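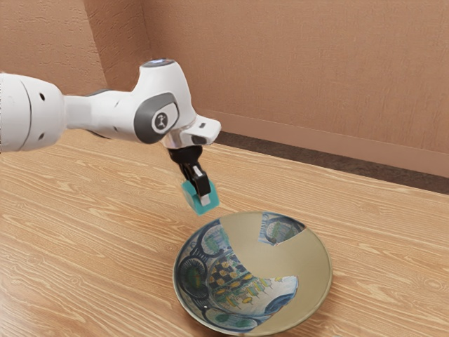
图6 浅色木质桌面上方的白色部件(计算机渲染图)

4.2 “白”类词语在家居语境中的使用

上一节讨论了颜色词的基本分布,本节只讨论“白”以及由“白”构成的复合词。在日常汉语里,说话人很少需要区分不同的白。说“白墙”“白盘子”的时候,听话人一般不会追问是哪一种白。但是在买涂料、选家具、配窗帘的时候,情况就不同了。这时“米白”“奶白”“象牙白”“冷白”“暖白”会同时出现在一段对话中,而且不同的人对这些词的理解并不一致。

我们的语料来自Trandis语料库的家居部分。该部分收入了买卖双方的文字对话,去掉重复以后,含有“白”类词语的句子是2162条。参加问卷的受访者是776人,他们的母语都是汉语,居住地区没有限制。问卷请受访者给每个词语打分,从“最冷”到“最暖”分为10级。颜色词以文字形式给出,不附色卡,这一点与Dinier问卷的做法相同。这样做的优点是可以避开屏幕差别的影响,缺点是我们无法知道受访者心中的颜色具体是什么样子。

先看构词方式。语料中的“白”类复合词可以分成两类。第一类的前一个成分是名词,表示某种白色或接近白色的东西,例如“米”“奶”“雪”“象牙”。第二类的前一个成分是形容词,例如“冷”“暖”“纯”“灰”。第一类词语在卖方的话里比较多,第二类词语在买方的话里比较多。我们认为,卖方使用的名称常常来自产品目录,已经固定下来;买方却要说明自己的感觉,所以更愿意用形容词,有时还加上程度副词,如“有点冷的白”“不要太黄的白”。

值得注意的是后一种说法。“不要太黄的白”在字面上是矛盾的,因为黄和白是两个基本颜色词。但在语料中没有一个对话者对此表示不理解。类似的还有“发青的白”和“偏粉的白”。由此可见,在家居语境中,“白”已经不是颜色范围里的一个点,它是一个允许内部有倾向的区域,说话人用别的基本颜色词来指明倾向的方向。

再看搭配对象。“白”类词语所修饰的名词主要是墙面、柜门、布料和灯光。修饰灯光时,“暖白”与“冷白”几乎构成固定的对立,受访者的打分也最为集中。修饰墙面时,打分的分散程度明显增大,特别是“米白”。一部分受访者认为它接近黄色,另一部分受访者认为它只是比“纯白”稍微柔和一些。我们在Altonthorpe所做的小规模访谈中也听到了两种意见,而且持不同意见的人都觉得自己的理解是普遍的。

邻近颜色的作用也不能忽视。买方描述一种白色时,经常先提到旁边的东西,例如“跟浅色木地板放在一起的那种白”。白色与浅色木材相邻的情形在图6中也可以看到,物体与桌面的明度都比较高。在语料中,凡是提到浅色木材的句子,买方多用“干净”“清爽”一类的评价词;提到深色木材的句子则多用“跳”“突出”“不协调”。这些评价词本身不是颜色词,可是在对话中起到了缩小选择范围的作用。因此,如果只统计颜色词,会漏掉一部分重要的信息。

关于“象牙白”,需要单独说明。这个词在问卷中的得分偏暖,与我们的预期一致,可是在对话里它的用法更接近一种档次的标记。卖方用它来称呼价格较高的系列,买方重复这个词时,往往是为了确认产品的名称,没有描述颜色的意思。Trajkovski标注方案把这种用法归入“名称性使用”,与“描述性使用”分开。本文采用同样的处理,在计算冷暖倾向时,名称性使用的句子不计算在内。

这种区分有时并不容易。例如“我还是要奶白”一句,既可以理解为选择目录中的某一项,也可以理解为说明自己喜欢的颜色。遇到这样的句子,两位标注者先各自判断,意见不同时再参考前后两个话轮。如果仍然不能确定,就标为“两可”,保留在语料中,但不参加下一节的统计。“两可”的句子以“奶白”和“米白”为最多,“冷白”最少。

最后谈一谈否定形式。“不白”在家居语境中有两个意思,一个是颜色上偏黄或偏灰,另一个是表面不够干净。在书面对话中没有语调可以依靠,对话者主要通过后面的动词来分辨:后面是“换”的时候多指颜色,后面是“擦”的时候则指清洁。“不够白”没有这种歧义,它在我们的语料中只用来表示颜色。“太白”的情况较为复杂,它与受访者的年龄是否有关系,将在4.3节讨论。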